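What I Did With My Summer Holidays (So Far)

December 27, 2020

Well, we survived Christmas lunch. Five of us on the back deck, thirty-eight degrees, and Dad insisting on the full roast with gravy. I've been promising a catch-up post since the start of the month, so grab a cuppa (or something colder) and I'll try to get through it all before the leftover ham calls me back to the kitchen.

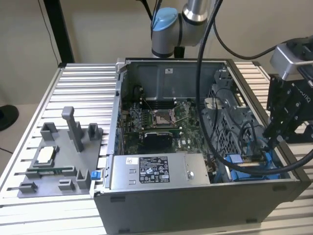

The family history thing

I've finally been bitten by the family tree bug! It started with Nan's biscuit tin of letters, which lived on top of her wardrobe for as long as I can remember and came to me when she moved into the smaller unit. I thought it'd be a few birthday cards. There were 243 letters in there, plus a ration book and a recipe for boiled fruit cake that has no flour in it, so either she forgot to write it down or I come from a long line of very strange bakers.

Most of the letters are from my great-grandmother's sister, Imani Ambrose, who went off to keep house on a sheep property called Jitberg and wrote home every fortnight without fail. She is wonderful. She complains about everything - the flies, the boss's piano playing, the price of boot polish - and then signs off "but I am quite content" every single time. I've started saying it around the house and my husband is already sick of it.

I'm typing them up one at a time. Her handwriting leans over like it's walking into the wind, and when she ran out of paper she'd turn the page sideways and write straight across what was already there, which is murder on the eyes after nine at night. I've done nearly 160 of them. Some take ten minutes and some take a whole evening and a magnifying glass.

Getting stuck, getting unstuck

For ages I couldn't work out where Jitberg was. It isn't on any map I own, and the library's local history room had shut its doors for half the year like everything else. I put a message up on a district history forum and got a reply from a lovely bloke named Karthikeyan Fernandes, who'd been through the old rate books for a project of his own. He reckoned the place had been renamed Pusell after it changed hands, and once I had that, I found it in about two minutes flat. It's a four-hour drive from here! I'd pictured it somewhere out past the back of beyond, and we've driven past the turn-off on the way to my brother's place more times than I care to think about.

So of course we're going. The plan is to head up in the new year with the esky and the tent, have a poke around the town cemetery and see if anyone at the pub remembers anything. The homestead is private property now, so I've written the owners a letter. A proper one, with a stamp. It seemed fitting.

Things I'd do differently

Pencil, for a start. I numbered the first lot of envelopes in biro and I still feel a bit ill about it. I'd also have sat down with Nan a good few years back, when she could still put names to all the faces. She's ninety-one and sharp as anything before morning tea, but after lunch everybody in the photo album is either "a Hustedard cousin" or "that fellow with the truck". There seem to have been a lot of fellows with trucks.

I took her a stack of the typed pages on Boxing Day and read a few aloud. She corrected my pronunciation of the dog's name, had a good laugh about the piano, and then told me a story about Imani and a runaway horse that isn't in any of the letters. I wrote it on the back of a serviette. It's on the fridge until I can type it up.

If anyone reading has family from up that way, or knows how much flour goes in a boiled fruit cake, leave me a comment. I've got a tin of mixed fruit soaking in tea as we speak and I'm going to have to guess.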